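Gounder Driver Ballast System

Item status: in stock. Supplied by Bralard Motorsport Equipment.

The Gounder Driver Ballast System allows single-seat race teams to bring the combined weight of driver and seat up to the minimum set by their series. It is mounted beneath the seat shell and is suitable for most club and junior formula cars. The complete kit weighs about 100 ounces before any ballast is added.

Each kit contains a carrier plate, 2 locking bars and a set of mounting bolts. Ballast blocks are sold separately under the Darnia name and may be combined in any order, provided that both locking bars are closed before the car leaves the garage.
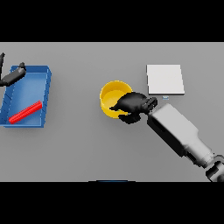
Somtochukwu Adeleke writes that the carrier plate went into an older chassis without any drilling, but that the bolts supplied were too short for a thick seat shell and a longer set had to be ordered. The blocks stayed tight through a full race weekend, and removing them for a lighter driver was quick.

Longer bolts are now offered as an option at no added cost. Customers should state the thickness of the seat shell when ordering. Teams that share a car between drivers may also wish to order a second carrier plate, so that each driver's ballast can be kept ready and changed as one unit.

The system must be fitted by a qualified mechanic. Bolts are to be tightened to the value given in the fitting guide and checked again after the first session – a check after any heavy contact is also required.
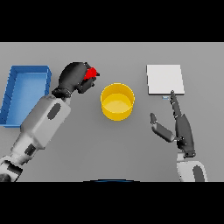 Ballast blocks must not be cut, drilled or painted. A block that has been altered can no longer be accepted for return, and the series scrutineer may refuse it.

Price: $196, ballast blocks not included
Warranty: 2 years from date of purchase
Fitting guide: printed copy supplied with each kit
Next delivery of Darnia blocks: June

Questions about series rules should be sent to the series office. Questions about fitting may be sent to Nigel Hebden at the Bralard parts desk.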